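## Section 4. Working Alongside the Kitchen Arm

This section applies to staff kitchens at Mornwood in which a Carretero arm has been installed for counter work. It is to be read by kitchen attendants, shift leads, and anyone who prepares food or clears up in the room. Installation and wiring are covered in Section 2.

### 4.1 What changes for kitchen staff

The arm takes over a portion of the repetitive handling at the counter: picking up bowls and jars, moving them between work areas, and returning them to their places at the end of service. Attendants keep responsibility for food preparation, for anything involving a knife or a hot pan, and for deciding when the counter is clean.

Job grades and scheduled hours are not altered by the installation. Duties within a shift are. An attendant who formerly spent the last part of service putting items away will now supervise that work and deal with items the arm has declined. Shift leads should update the posted duty sheet before the first day of operation. Questions about duties go to Sizwe Maluleke in Staff Services. Questions about the equipment go to Teodoro Gallardo in Facilities.

> **Note:** No attendant may be assigned to supervise the arm until the induction has been completed and signed. Observing a colleague does not count as induction.

### 4.2 Preparing the counter

Complete these steps before each session.

1. Wipe down the counter and dry it. A film of water or oil can cause items to slide when the finger makes contact.
2. Return the utensil holder to the back of the counter, with handles down and heads up. Remove any utensil that leans far out over the work area.
3. Close all bottles and jars. Tighten lids by hand.
4. Move glass items away from the front edge.
5. Close every cabinet door and drawer within reach of the arm. An open door is the most common reason for a stopped session.
6. Check that the floor beside the cabinets is clear of mats, crates, and carts.
7. Confirm on the Kidelano panel that the counter layout shown matches the layout in the room. If it does not, select **Update Layout** and wait for the confirmation tone.

Items on the wall shelf are outside the normal program. They may stay where they are, but the arm is not to be asked to fetch them.

### 4.3 Starting a session

1. Stand at the marked supervisor position. The whole counter must be in view.
2. Announce the start aloud to anyone in the room.
3. Select **Counter Work** and then the task.
4. Press and hold **Start** for 2 seconds.
5. Watch the first pickup from beginning to end before turning to other work.

The first pickup deserves full attention. Rounded objects are the hardest for the gripper to approach, especially where other items stand close by, and the arm may make contact, pause, and adjust its angle before it closes. This is normal. Do not reach in to steady the object or turn it to a more convenient side.

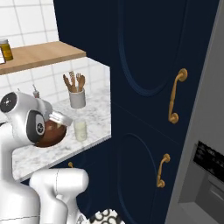
If the arm has paused for longer than 40 seconds, it will report the item as declined and go on to the next one. The supervisor then moves the declined item by hand once the session has ended or has been placed on hold. Declined items should be entered in the log by type ("bowl," "jar") so that Facilities can adjust the program. It is not necessary to describe the circumstances at length.

> **Caution:** Do not place a hand between the gripper and the counter at any time while the status light is green. The arm will stop on contact, but an object already held may be released.

### 4.4 Placing the arm on hold

Any person in the room may place the arm on hold. Permission from the supervisor is not required, and no one will be asked to justify having done so.

1. Press the yellow **Hold** button on the panel or at the doorway.
2. Wait for the status light to turn amber.
3. Enter the work area and do what is needed.
4. Leave the work area and tell the supervisor that it is clear.
5. The supervisor presses **Resume**. No other person may do this.

The red emergency stop is reserved for injury, fire, or a part of the arm moving in a way the panel does not show. After an emergency stop the arm must be inspected by Facilities before it is used again.

### 4.5 Sharing the counter

During busy periods an attendant may need one end of the counter while the arm works at the other. This is permitted only when **Shared Counter** has been selected. In this setting the arm moves at reduced speed and will not lift any item heavier than 400 grams.

- Keep knives and hot cookware at the attendant's end.
- Do not pass items to the arm. Set them down and step back.
- Tie back long hair and secure apron strings.
- Keep conversations with the supervisor brief.

Attendants who prefer not to work in the shared setting may ask the shift lead for another station. Such requests are to be granted wherever staffing allows, and they are not recorded in the attendant's file.

### 4.6 Ending a session

1. Select **Finish**. The arm completes the current movement and returns to its rest position.
2. Wait for the status light to go out.
3. Wipe the finger and the outer housing with a damp cloth. Do not spray cleaner directly on the gripper.
4. Check the counter and put away any declined items.
5. Sign the log.

> **Note:** Time spent on these steps is working time. Supervisors should begin them early enough to finish before the scheduled end of the shift.

### 4.7 Reporting and review

Duties assigned under this section will be reviewed in October by Staff Services and Facilities. Attendants are invited to submit comments in writing or in person, with or without a name. Comments on workload, noise, and the pace of the arm are particularly requested from the Hoven building, where the late shift has a single attendant.

Blank log sheets are kept in the folder beside the panel. Completed sheets are collected by Facilities.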